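UNDERWORLD—The ferryman of the dead has been rowing the same stretch of black water since before there were calendars, and he would like you to know that he loves it. He loves the fog! He loves the smell! He even loves the dog, although the dog has three heads and only one of them has been trained.

“People assume I'm gloomy because of the robe,” he told us, leaning on his pole at the Wilitz landing, where the line of recently departed souls ran back past the second lamp. “The robe is just very comfortable. I have 40 of them.”

We met him in the slow hour after the evening rush, and he turned out to be the most cheerful person we spoke to all year, living or otherwise. He had a great deal to say about the new fare system, which went in this September and which he considers the best thing to happen to the river since it was given a second bank.
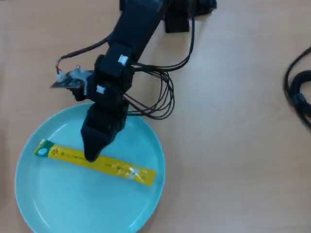

A light teal plate on a pale wooden table.

For thousands of years the fare was one coin, placed under the tongue. It worked well enough until the living stopped carrying coins. “I had 871 people standing on that dock with nothing in their mouths but gum,” the ferryman recalled, still delighted by the memory. “One gentleman offered me a coupon for a car wash. I took it. I don't have a car, but I thought, well, what a nice gesture.”

The underworld's answer was a pass called the Votulico, which loads a soul's fare automatically at the moment of death and sends a receipt to the next of kin. There were some bumps early on (a man from Grakau who had only fainted was charged for a round trip), but the ferryman waves these off.

“He got to see the river! Most people have to wait their whole lives for that.”

His passengers are another favorite subject. He says the newly dead are terrific company once they stop asking to speak with a supervisor, and that almost all of them want to know whether they left the stove on. He keeps a list of the questions, now 405 entries long, and read us a good part of it aloud while a viscount in a ruff waited to board. Number 12 was “Is this the express?” Number 230 was “Will there be parking?” 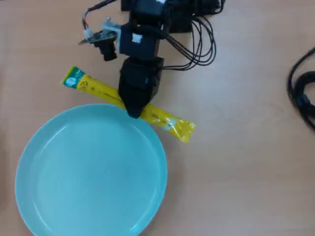 Tabletop with plate and yellow stick packet.

Does he ever think about retiring? He laughed so hard at this that the boat took on water. The Bautista, as she is called, seats 700 if everyone is reasonable about their regrets, and he has repainted her himself after every major plague.

“I've looked at the brochures,” he admitted. “Eternal fields, gentle music, a breeze. And I'm sure it's lovely. But who would do the announcements?”

He does the announcements extremely well. Before each crossing he welcomes everyone aboard, points out the wailing on the left and the slightly different wailing on the right, and asks that all hands be kept out of the water, where there are other hands. Then he pushes off and hums.

We asked what he hums. He said he picked it up from a dentist.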